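Gravero picking cell: planner rejects grasps near front wall of source bin

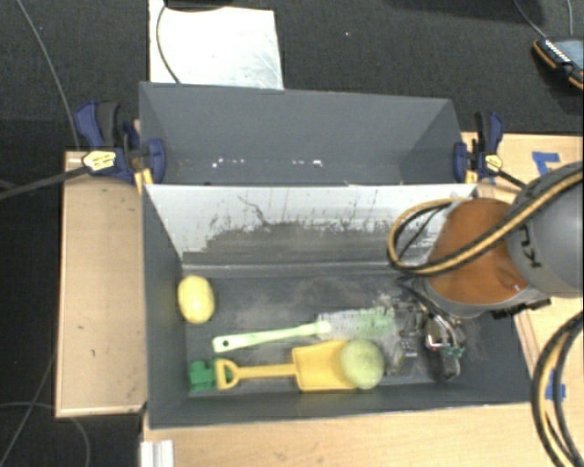 Posted by Villalba integration desk | March 2023 | Status: open, workaround in place

Cell: Zerkov line, two-bin transfer
Component: grasp planner, collision checker
Severity: medium

Symptom
With the ball resting on the scoop end of the toy shovel and the green block piece in the front left corner, the planner returns NO_VALID_GRASP for the shovel. The lemon, which has open floor between it and the rest, plans normally. Of 162 logged requests on items near the front wall, 90 were rejected at the collision stage. Nothing reached the motion controller, so there is no fault on the arm side.

Checked first
Hand-eye calibration: rerun, no change.
Segmentation: the shovel and the ball sometimes come back as one mask. Both are yellowish and they overlap. Splitting the mask by hand did not clear the rejection.
Inverse kinematics: solutions exist for all sampled poses.

Findings
The collision scene loads the bin as a box with four vertical walls. The back side of the front bin has a sloping panel, and the registration step fits the model to that slope. The fit comes out shifted toward the operator side, and the modeled front wall ends up 18 mm inside the true one. Any finger pose close to the wall is then reported as a contact.

The cable loop on the left side of the arm is a second issue. It is not in the robot model at all, so clearance against the back panel is overstated when the wrist turns that way. Logged separately.

Workaround
Set bin_fit_mode to rim_only and restart the perception node. This takes the panel out of the fit. Leave the sample count at 1000; lowering it hides the error by returning fewer candidates.

After the change the shovel plans from the grip end. Grasps on the scoop are still refused while the ball is on it – expected, the ball is a separate obstacle.

Remaining
Replace the box model with a mesh that includes the slope. The Batcombe branch has a mesh loader but has not been merged since February.
Add a padded volume for the cable loop.
Retest mask splitting with the ball on the scoop.

Please attach the planner log and the fitted bin pose to any further report on this ticket. Screenshots of the viewer alone are not enough, as the viewer draws the bin from the nominal pose.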